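Wedding Planning Down Under > Receptions and Venues > Long tables or rounds for a mixed-family dinner?

Page 1 of 1

wattlebride
Hello lovely people, I've been reading along since the engagement and have finally worked up the courage to post. My partner's family is coming over from Germany in May and mine is Maltese and very, very loud (I say that with my whole heart), and we're trying to sort out a dinner that makes everybody feel at home without it turning into two separate weddings in the one room.

The venue is the old packing shed at Orkness, if anyone knows it. They've given us the choice of rounds or long banquet tables at the same price. My mum is firmly for rounds because "that's how a wedding looks". My partner wants long tables with everyone mixed in together, his cousins next to my cousins, big platters down the middle. I can see both and I change my mind every time I do the washing up. What did you all do, and would you do it again?

Oh, and the capacity is 200 seated, which we're nowhere near yet, but Mum is still writing her list.

mrs_pell
Welcome! Long tables, every time. We had a Greek and Scottish wedding and my uncle spent the entire night explaining haggis back to my husband's nanna, who had been making it since before he was born. They still send each other Christmas cards. You just don't get that when each family camps on its own round.

bunting_and_bows
I'm going to gently disagree with mrs_pell, because I've been to a few of these now. On a long table you can really only talk to the person either side of you and whoever is straight across, and if one of those people doesn't share a language with you it's a long evening. With a round of 9 there's always someone who can lean in and translate. My sister-in-law is from Osaka and her parents were so much happier once they could see everybody's face.

Rounds also leave you a proper dance floor, and with a Maltese side I'm guessing you'll want one!

wattlebride
Oh, you guess right. There will be dancing before the soup if my aunties get their way.

The language thing is a really good point and I hadn't thought it through. His parents' English is good but his Oma's isn't, and she's the one I most want to look after.

Jana Brinkmann
Hello wattlebride, I'm on the German side of one of these, so perhaps I can help a little. I married into a big Lebanese family in Geelong and my grandmother flew over at eighty-six with no English beyond "thank you" and "very hot".

We had long tables, and I sat her at the end of ours with my brother on one side and my husband's grandmother across from her. The two of them had not one word in common. They passed each other food all night, and by the coffee they were holding hands and crying about I don't know what. So I would say it's less about the shape of the table and more about who you put within arm's reach of her.

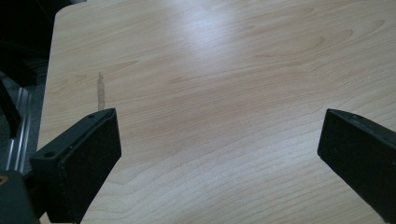

The other thing I'd tell you is to keep a few customs from each side and let the rest go. We did the log sawing in the courtyard before dinner, and the zaffe brought us in with the drums, and that was plenty. My mother had also wanted the veil dance, the bridal shoe paid for in pennies and the kidnapping of the bride, and I had to sit her down with a piece of cake and explain that people needed to eat at some point.

mrs_pell
Jana, I'm a bit teary at my desk. Also I want to know more about the kidnapping.

Jana Brinkmann
The friends take the bride to a pub and the groom must find her and pay the bill. With my husband's sense of direction we would still be waiting.

tom_in_ballarat
Groom's perspective here, for what it's worth. We had our do at Josberg, long tables, 327 invited and 300 came, which is far too many people and I loved every one of them. My only grumble is that platters down the middle leave you no room for anything else. My wife had ordered gorgeous tall arrangements and half of them finished up on the floor by the time the lamb came out. Go low with the flowers, or skip them and have fruit and candles.

bunting_and_bows
Or have rounds, Tom, and keep your flowers – just saying.

tom_in_ballarat
Ha! Fair. But then who would have sat next to my uncle Des?

fernleigh
Could you split the difference? We had one long table for the two immediate families and rounds for everybody else. A couple of people thought it looked like a board meeting, but both sets of parents were in together and the translating cousins were close by. Ask Orkness whether they'll mix, some places will and some get funny about it.

bunting_and_bows
I'd be happy with that, and your mum gets her rounds, wattlebride.

mrs_pell
I'm not happy with it at all but I'll allow it.

wattlebride
You are all so kind, thank you. I've rung Orkness and they're fine to mix. Oma is going at the end of the long table with my partner's sister beside her and my nanna across from her, exactly like Jana's. Mum has gone quiet, so I think she's coming round to it, or else she's adding to the list.

Next question, and I'll start a new thread if it gets long: has anyone had their menus printed in three languages?

fernleigh
We did two and ran out of room on the card! Start the new thread, I've got opinions about fonts.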